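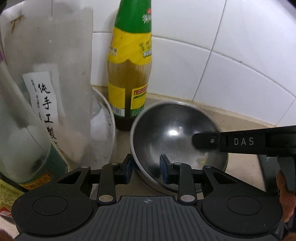

How to build a pair of hand-held grippers and practice with them in a real kitchen

If you like robots but don't have the money or the floor space for an arm, build the end of one and carry it around yourself! That's the whole idea of this project. You squeeze, the fingers close, and very quickly you find out what a two-finger hand is good at and what makes it drop things. I've been hooked since January.

My first pair came together at the shared workshop. The design is my own and I call it Pukus. It's plain and a bit chunky, but every part can be made with hand tools and a basic printer.

What you need

Two printed palm bodies with handles
Four printed finger linkages per gripper, plus a few spares (you will snap one)
16 pivot bolts with lock nuts
Thin washers, more than you think
Soft rubber sheet for the finger pads
A return spring for each trigger
Thread locker, a small file and a 3 mm drill bit

Step 1: Clean up the holes

Run the drill bit through every pivot hole by hand, turning it slowly. Printed holes always come out tight, and forcing a bolt through will split the layers. The bolt should drop in under its own weight. File the inside faces of the links flat while you're there.

Step 2: Assemble one finger at a time

Bolt the two links of the first finger to the body with a washer between every moving face. Tighten until the joint just stops moving, then back off a quarter turn. Swing it a few times. It should feel smooth with no side play – side play at the pivot turns into a huge wobble at the tip. Do the other finger the same way, then put both on the trigger bar and hook up the spring.

Step 3: Line up the tips

Close the gripper slowly over a sheet of paper. If the paper twists, one finger is arriving first. Swap a washer from one side to the other and try again. This took me most of an evening the first time and it was so worth it!

Step 4: Glue on the pads

Cut the rubber a little larger than the tip, glue it, clamp it overnight and trim it the next day. I tested three kinds of rubber and the softest one won on glazed dishes, although it picks up dust like crazy. Wipe the pads before each session.

Step 5: Start with a plate

Go to the kitchen counter and pick something flat with a rim. Plates are great teachers. Come in with one finger on the face and the other out by the rim, close gently, and tilt your wrist before you lift. Keep the plate low over the counter until you trust your grip. 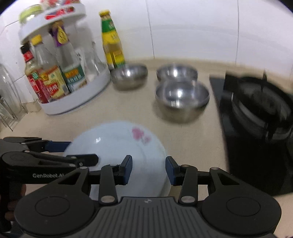 A flowered plate over the counter, with steel bowls waiting behind it.

Finbarr Mac Carthaigh, who shares my bench, squeezes as hard as he can every time, and his plates spin out of the pads. Light pressure and a good angle will beat a strong hand. If yours still slips, check that both pads meet flat.

Step 6: Move on to bowls

Bowls are harder and a lot more fun. The sides slope, so the pads want to slide up and off. Go for the rim, one finger inside and one outside, and keep your wrist in line with the wall of the bowl. Nested bowls are the next level: open the fingers wide, bring one pad up to the front of the stack and feel where the top rim ends before you close. Then try for the top bowl only.

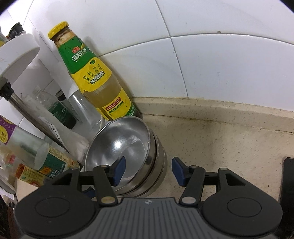

Left pad against the nested bowls, right pad still out over the counter.

Step 7: Bring in the second gripper

Using two at once feels like patting your head and rubbing your belly. Let one hold the bowl still while the other does the work, and swap sides often. Long arms bump into each other, so agree with yourself which hand goes over and which stays low.

I do sets of seven lifts per object and write down the drops. After every few sessions, check the lock nuts and put a tiny dab of thread locker on any that have moved. Next on my list is a set of longer fingers for reaching behind tall bottles – I've already got the first link on the printer.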